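4.2 Gripper comparison

Both grippers were run on the same arm with the same controller gains. The Stestesis fingers and the Fendham fingers each received 248 grasp attempts, split over 4 household objects. Closing force was held at 11 N.
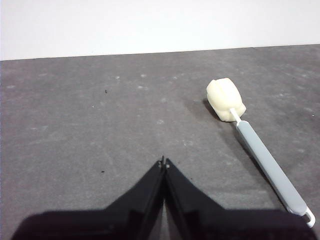
Figure 3. Wrist camera view, fingers closed, bottle brush on the table.

Grasp height was the main source of error for thin objects. With the fingers closed, the tips give a fixed reference in the wrist view. The slim handle of the brush passes behind the right finger, so its pose was estimated from the foam head.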